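17 March 2025

Up before six. Rain, then no rain, then rain again. Drank the coffee standing up, because the chair still had the laundry on it from Saturday, and then folded the laundry after all.

I had promised myself the whole day for the storage room and I mostly kept to it. It has been bothering me all winter. Every time something in the house had no place, it went in there, and since Christmas I have only been able to get as far as the second shelf. The plan was simple: take everything off the shelves, wipe them down, put back what I use, and let the rest go by May, when Felicja Michalski comes with her van.

Started at the top left. Paint cans first. Four were dried solid. The gray from the hallway was still good, so I wrote "hall" on the lid and kept it. Then the box of cords, which took most of an hour. I have a charger for a phone I gave away when my mother was alive. I have two for the old Modex radio and no Modex radio. Put them all in a bag for the recycling place.

Second shelf was kitchen overflow. The Clament pan with the bad handle is going. I kept the cake tins. I have not baked since my birthday but I would be annoyed to buy them again. Under the tins was the bill from the plumber, 189, which I looked for all through January and finally paid from the copy. Threw it out, then took it back out of the trash and filed it.

Grażyna Sikora called at ten thirty. She wanted to know if I still had her folding table. I do. It was behind the door, where I had been hanging coats on it. She also told me that her gas bill came to 300 and that she is going to argue about it. We talked for longer than I meant to. She said I should throw away anything I have not touched in a year, and I said that would include the fire extinguisher. She is coming for the table Thursday if her back is better.

Lunch was soup from the freezer, the barley one. Needed salt.

After lunch I did the low shelf, the worst one. All the odds and ends live there. Brushes, cups from picnics, jar lids, string, things that have come off other things. I used to keep them sorted in shoe boxes but the boxes got soft and I stopped bothering. I would like one big open container for all of it, something I can tip things into and see what is there. I looked at plastic tubs from Grastis last week, 52 for the large one, and that seems like a lot for a tub. Metal would last longer anyway.

Threw out the string. Kept the good brushes and washed them in the sink with dish soap. The one with the split handle I taped. It will do for the drain.

Found my notebook from the old apartment too. In the back I had written down what the move cost, 1,310, and underlined it hard enough to go through the page. I read a few of the entries. Mostly weather and what I ate, so I have not changed much.

Swept and mopped the floor at four. The broom is losing bristles. The water was black the first time and gray the second, and I left it at that. Xia, the cat next door, came in by the back step and walked right across it. Wiped up after her.

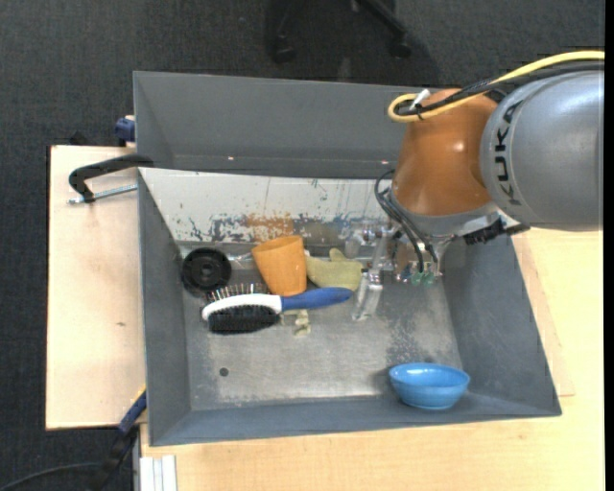 Page last changed: 17 March 2025, 9:42 p.m.

A gray metal bin like that is the kind of thing I mean. Open at the top, sides that slope in toward the bottom, and big enough that a cup and a brush can lie in it without anything being stacked. The bottom is worn and I would not mind that at all. An orange cup, something round and black like a wheel or a spool, all of it where you can get a hand on it. In the shoe boxes a cup like that would have been crushed by now.

I measured the low shelf before supper, and a wide bin would only go in if I took out the middle divider. It is held by two screws, one of them painted over. Left it for tomorrow. I could also put the bin on the floor under the window, but then I would be moving it every time I mop.

Supper was eggs and the end of the rye bread. My knees hurt from kneeling and the right one clicks on the stairs. Put the bag of cords and the Clament pan by the front door so I will have to step over them.

Still to do: the top of the cabinet, the jar lids, the divider. Call Felicja about the van. Buy salt.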